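Category: Safety Notices / Two-Arm Garment Cells

Left Arm Grip Release Fault: Frequently Asked Questions

Issued by the Modbridge Automation Laboratory, June 4, 2020

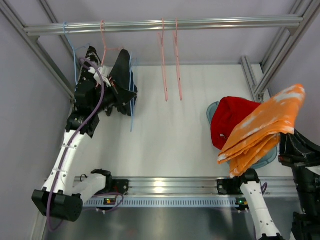 This page answers questions received from users of the Vikar garment cells following the suspension of unattended running. It should be read together with the cell operating rules, which remain in force.

What was the fault?

During a hanging task, the left gripper did not open when the release command was sent. The control software recorded the release as complete and started the next movement. The arm then drew back while still holding the garment, pulling the hanger and the rail with it until the force limit stopped the motion.

Was anyone hurt?

No. The operator was outside the cell and both arms were stopped at once. One hanger was bent and one garment was torn at the shoulder.

What caused it?

The gripper cable on the left arm had worn inside its outer cover at a point close to the wrist. The conductor carrying the position signal failed only when the wrist was turned well outwards. At that angle the controller kept the last good reading and treated it as current. The wear could not be found by looking at the cable from outside.

How often did it happen?

The review covered 1,381 hanging cycles. A false release was confirmed in four of them, all on the left arm. Some 70 further cycles had gaps in the position signal but ended normally.

Why did the emergency stop not operate by itself?

The emergency stop is a manual device. The force limit is separate, and it worked as designed, but it had been set for the handling of towels and was too high for work on the rail. A lower setting now applies whenever either gripper is within reach of a hanger.

May I free a garment that is caught in a gripper?

Only after the arms have been stopped and the power to both has been isolated at the wall switch. A gripper that has failed to open may open or close without warning when the signal returns. Green lights on the control boards show that the boards have power. They do not show that an arm is safe to approach.

Do not pull on the fabric. Use the manual release on the gripper body and support the garment from beneath.

Is the right arm affected?

No fault was found on the right arm. Its cable was replaced at the same time as a precaution.

When may unattended running begin again?

Each cell must pass the revised release test, signed by Radka Ristić or her deputy. The Lazăr cell has passed. The Plaltotitz cell is awaiting a cable and may be used only with an operator present.

Do I need to repeat my training?

Users trained before November must attend the short session on isolation. Later users need only read and sign the amended rules.

How should I report a similar event?

Stop the arms, leave the cell as it is and write to Bianca Căpraru, Equipment Safety Officer, giving the cell name, the task and the time. Please do not restart the controller, as this clears the signal record.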